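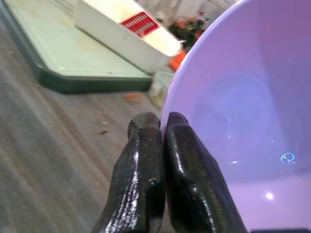
A reply to last night's post asks why anyone would prep in plastic when steel bowls cost about the same, and whether the smell of onion ever leaves.

1/ Mostly it does. Plastic holds onto onion, garlic and turmeric longer than steel. For raw carrot, flour, leaves and anything eaten the same day, I find no practical difference. The lilac bowl gets those jobs. Curry paste goes in glass.

2/ Weight is the other factor. I prep at one table and rinse somewhere else, so a bowl gets lifted many times in an evening. Ours is deep, with a smooth rim and a narrow base. The base is the weak point: stir hard with one hand and it walks. Put a folded cloth under it.

3/ It came from the Modville shop in Allthorpe, reduced in March. They had the same shape in green, one size up. Too wide for my shelf by a finger's width. Measure the shelf first, including the door hinge.

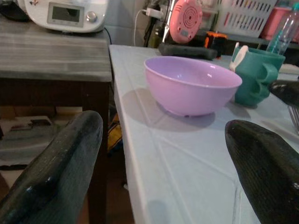

4/ Washing. Warm water, a little liquid, soft sponge. Scouring pads scratch the inside, and the scratches are what hold the colour later. If there is grease, wipe it out with kitchen paper before any water goes in.

5/ Drying. Upside down on a rack, tilted, with a gap under the rim. Flat on a counter it traps water. I leave mine for 47 minutes, which is the length of the radio programme I listen to and has no other basis.

6/ Stains. Bicarbonate paste, left on for an hour, removed perhaps half of a turmeric ring on the old bowl. A day on a sunny windowsill did more. I have not tried bleach and don't intend to.

7/ Crumbs. Whatever the bowl stands on, wipe that first and the bowl last. I did it the other way round for years and kept finding bits stuck to the underside when I stacked things.
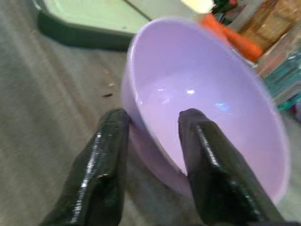 8/ Carrots, as several people asked. Board and slicer stay on the wood-grain table, bowl and spoon go on the pale one. Slice on to the board, then carry the board across and tip. Slicing straight into the bowl sounds quicker. With mine the slicer rocks on the rim and the last third of each carrot comes out wedge-shaped.

9/ Quantities: 76 g of carrot per person for a side salad, weighed after peeling. Dress it in the bowl. My mother's card from 1963 says a teaspoon of sugar — I halve it. Lemon, oil, salt, nothing else.

10/ Guard on, every time, including for the short end. Eat the short end if the guard won't grip it. 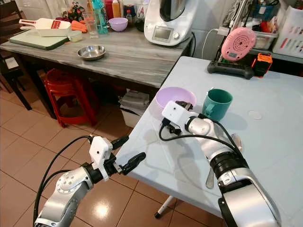 **Ginevra Colombo**
Kitchen equipment editor, Sultska

11/ On matching sets: the teal mug and the lilac bowl were bought separately and I would do that again. Sets tend to include two sizes you use and one that lives at the back of the cupboard. The Araújo set I had before this was three bowls, and the smallest held screws.

12/ Steel next. I have two on order and will run the same carrots through them. If yours has a rubber base, tell me whether it survives the dishwasher.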